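We use cookies to remember that you already declined cookies. OK / Manage settings

Evening Bookkeeper, Part Time – Olter Storage & Freight, Wullia

Olter has been storing other people's belongings for 17 years. We are good at boxes. We are less good at invoices, and our accountant has started sighing on the phone.

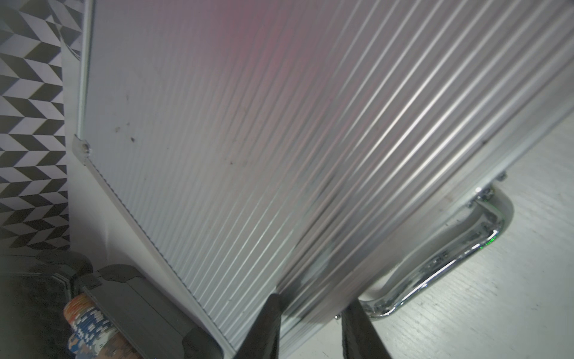
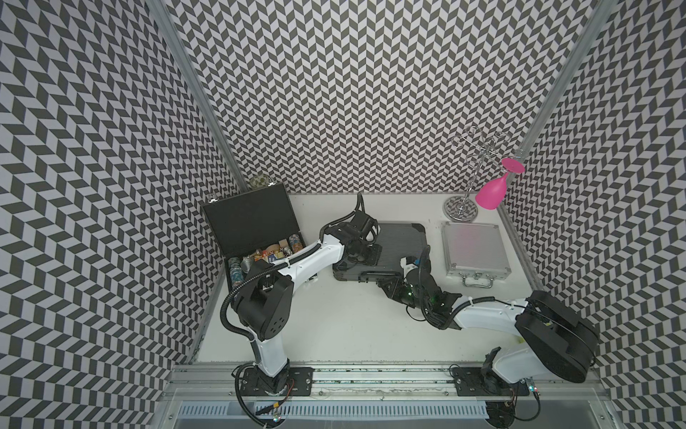
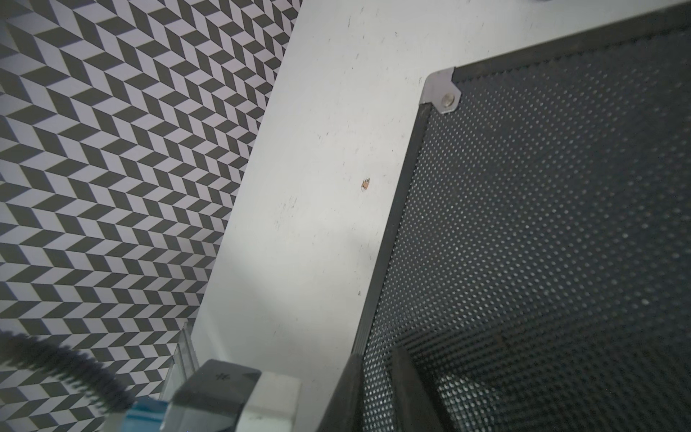
What you would do

- Match 200 invoices a month to the jobs they belong to. Most have a job number. A few have a drawing of a truck.
- Chase late payers politely, then a bit less politely.
- Keep the Gonex ledger up to date. It is old software and it beeps.
- Close the books for our Hafstein branch, which sends its receipts in a shoebox.

What we'd like from you

Two years of bookkeeping, a calm phone voice, and the nerve to ask the owner what he bought for $1000 and filed under "misc." A degree is fine, but we won't ask to see it.

What you get

Fair pay, paid on time (you'll be running payroll, so this is partly up to you). Hours are 4 p.m. to 8 p.m. Parking is free – the coffee is too, and tastes like it.

How to apply

Send a resume and a short note on the worst filing system you ever inherited. Please keep it under 3000 characters, however strong your feelings. We start reading in August.

© Olter Storage & Freight | Contact | Back to top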